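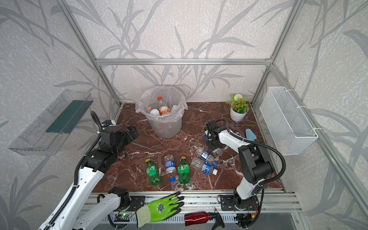
2018-12-19

Bottle clearing, top surface and bin. Entry by Mirsad Hoxha.

Liner first. Pulled the bag up, folded the rim outwards over the edge of the bin and pressed the air out from underneath. The Madlow liners are a little wide for this bin, so the fold needs to be deep or the bag slides in once a few bottles are on top of it. Set the fold at 14 cm. Held in a dry test.

Surface is the red-brown marble pattern with white veins. Small pale debris is hard to pick out against the veining and has to be felt for with a flat hand. Wipe along the wall rail as well as the middle.

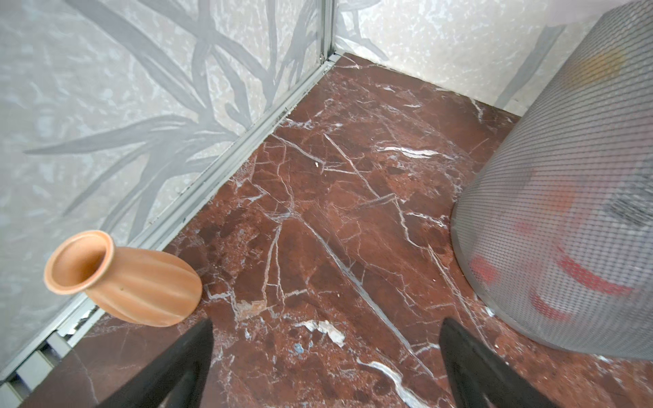
Orange ribbed vase on its side by the wall rail, mesh bin opposite.

The vase is from the Dimitriou box and is not rubbish. It goes back on the shelf, wrapped - the lip chips easily. Added to the keep list, which was last revised in September.

Bottles: caps stay on. Loose caps end up in the rail slots and take longer to get out than the bottles do to clear. Crushing not needed at this volume; nearly 20 uncrushed should go in a bag if they are laid in neck down.
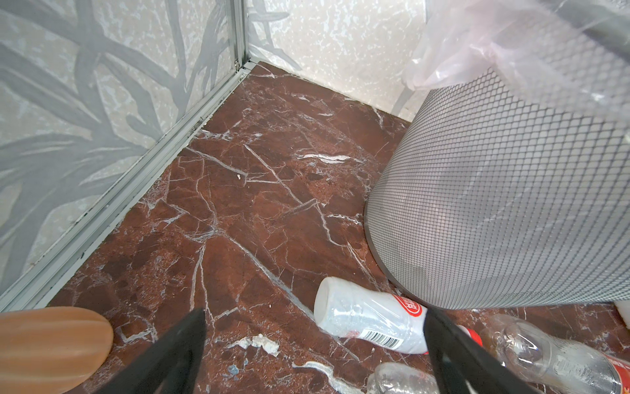 Two clear bottles lying near the mesh bin, red on both labels.

Bottles on their sides roll if nudged at the shoulder. Better to take them round the middle, over the label, where the grip is drier. Cudska spray is fine on the marble, but leaves a film if not buffed. Use the blue cloths only.

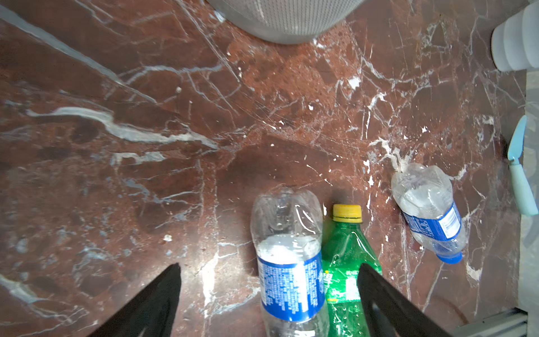

Do part-full bottles go in with the empties?
Drain them at the sink first, then refit the cap and bag them with the rest.

To do: reorder liners, size 58, from Brukdale. Ask whether they do a narrower one.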